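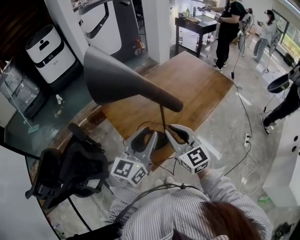
6 February 2026
By the night editor

The rulebook at Dundthorpe ran to 60 pages, and the lamp was on page 20.

"Objects shall be approached from both sides," it said, "with courtesy." The word courtesy had come over from the Wodon standard, where it was a mistranslation of clearance, but by the time anyone caught it the training slides were done and people had grown fond of it.

So I was courteous. I brought the left gripper in, then the right, and waited with the jaws open on either side of the black lamp for the pause required under section 2. The pause was meant to let the operator reflect. I reflected on lunch.

"You're hovering," said the inspector from Bratu.

"I'm pausing."

"At Bratu we pause before we reach the table."

"Then how does the lamp know?"

She wrote that down, which worried me. Things she wrote down had a way of coming back as appendices. Last February I'd sneezed during a demonstration, and there was now a form.

The goal was 1,000 clean lifts, after which the machines would have learned our manners and could be shipped to Irkier to move lamps for people who, as far as I knew, already had hands. A lift was clean if you closed both grippers together, raised the lamp straight up, set it down again and didn't swear. The swearing clause was mine too.

"Begin," she said.

I squeezed. Somewhere behind me a pan clanged, and I said a word that isn't in the Wodon standard.

The inspector turned to a fresh page.

"Spell it," she said.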